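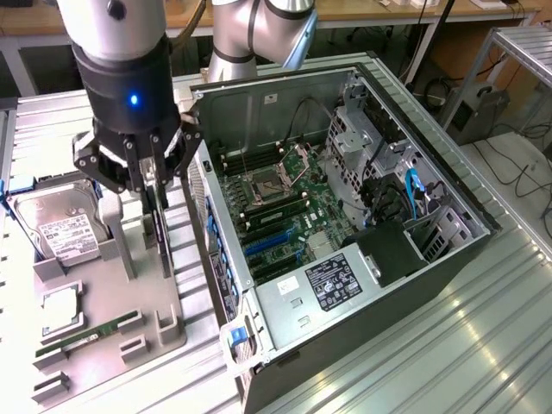 Hedeline desktop assembly set: data card

Status
Second release, 25th September. Maintained by Skedbridge.

Task
Fitting parts into an open desktop tower lying on its side. Parts wait in a grey fixture tray: hard drive, processor, memory module. The set is meant for judging whether arms can do routine bench assembly yet.

Contents
400 episodes, of which 200 are held back for testing. Fixed and wrist cameras. Wrist views show the socket and memory slots at close range, but the fingers take up part of the picture,
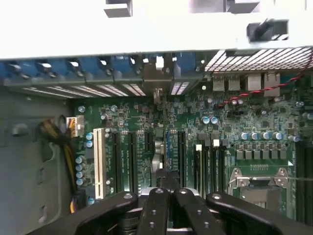 so policies trained on that view alone should be scored separately. Use the Noiphan loader to keep the streams in step.

Known limits
One case model and one tray layout. Lighting is uneven on the metal table. The Gulletov baseline completes 42 of the 200 test episodes. Most failures are at memory seating. Cable routing is not covered.
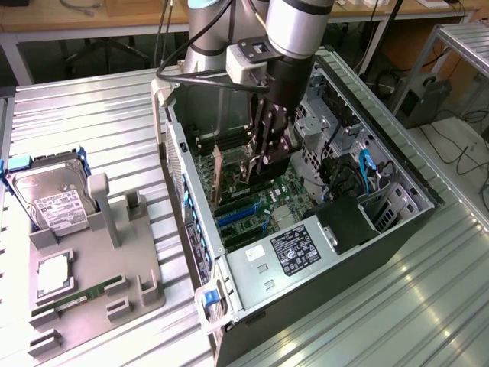

Fixed view: gripper over the motherboard, close to the memory slots.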